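Galerie: Vorräte sortieren bei Plemora

Am 8. Juli 2023 haben wir das Gewürz- und Saucenlager im Erdgeschoss neu geordnet. Anlass war der Umzug der Küche Pandik, die ihre Bestände bisher in zwei Kellerregalen hatte. Ein Teil davon kam in die neuen Schränke, ein Teil ging an den Verein Sirton, der Rest wurde aussortiert. Diese Seite hält fest, wie wir vorgegangen sind. Die Texte stammen von Diệp Khổng.

Ausgangslage
Im Bestandsbuch standen 99 Positionen. Viele davon waren doppelt geführt, einmal unter dem Namen des Herstellers und einmal unter dem Inhalt. Paprika edelsüß kam so auf vier Einträge. Die alte Liste liegt noch im Ordner neben der Tür, gültig ist sie nicht mehr.

Kleine Behälter
Becher und Gläser mit Schraubdeckel werden immer aufrecht gelagert, mit dem Etikett nach vorn. Sortiert wird nach Inhalt. Die Deckelfarbe hilft beim Wiederfinden, taugt aber nicht als Ordnung, denn dieselbe Farbe kommt bei verschiedenen Sorten vor. 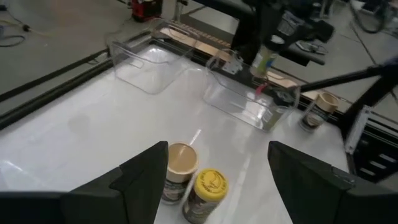

Bei den Flaschen gilt dieselbe Regel, nur kommen sie in eigene Kisten. Öl und Essig stehen getrennt. Angebrochene Flaschen gehören in die vordere Reihe und bekommen einen Aufkleber mit dem Datum der Öffnung.

Durchsichtige Kisten
Wir haben uns für durchsichtige Kunststoffkisten entschieden. Man sieht von der Seite, was fehlt, und muss beim Nachfüllen nicht jede Kiste herausziehen. Die blickdichten Körbe aus dem Keller sind jetzt bei den Putzmitteln im Einsatz.

Beschriftung
Jede Kiste trägt eine Nummer und ein Stichwort, zum Beispiel »7 Scharfes« oder »10 Backzutaten«. Das Schild klebt an der kurzen Seite. Wer eine Kiste umwidmet, ändert bitte auch den Eintrag im neuen Verzeichnis. Bleistift genügt, abgetippt wird am Monatsende.

Haltbarkeit
Gewürze mit abgelaufenem Datum haben wir geöffnet und am Geruch geprüft. Was noch kräftig roch, blieb für den Eigenbedarf der Küche. Saucen und Pasten mit abgelaufenem Datum wurden ohne weitere Prüfung entsorgt. Die leeren Gläser sind ausgespült und stehen für die Marmelade bereit. Deckel mit Rost am Rand bitte nicht mehr verwenden.

Abgabe an Sirton
Abgegeben wurden nur ungeöffnete Packungen mit mindestens drei Monaten Restlaufzeit. Die Übergabeliste hat die Nummer 2647 und ist im Büro einzusehen. Glutenhaltige Mischungen sind darauf extra vermerkt. Den Transport hat die Firma Juhász übernommen, die ohnehin am Nachmittag die alten Regale abgeholt hat.

Arbeitsfläche
Sortiert wird am Tisch, nicht direkt am Schrank. Was vom Tisch kommt, geht sofort in die passende Kiste. Offene Tüten werden vorher in ein Glas umgefüllt. Für Zimtstangen und Lorbeer fehlen uns noch hohe Gläser, etwa einen Liter groß und mit dichtem Deckel. Wer welche übrig hat, kann sie im Büro abgeben.

Noch offen
Das oberste Schrankfach ist nicht eingeräumt. Dorthin sollen die großen Vorratspackungen, sobald der Tritt repariert ist. Im August prüfen wir das neue Verzeichnis einmal gegen den tatsächlichen Bestand. Bis dahin bitte nichts zurück in den Keller stellen, der Raum wird gestrichen. Fragen zu einzelnen Kisten beantwortet Diệp Khổng, vormittags im Büro oder über das Fach am Eingang.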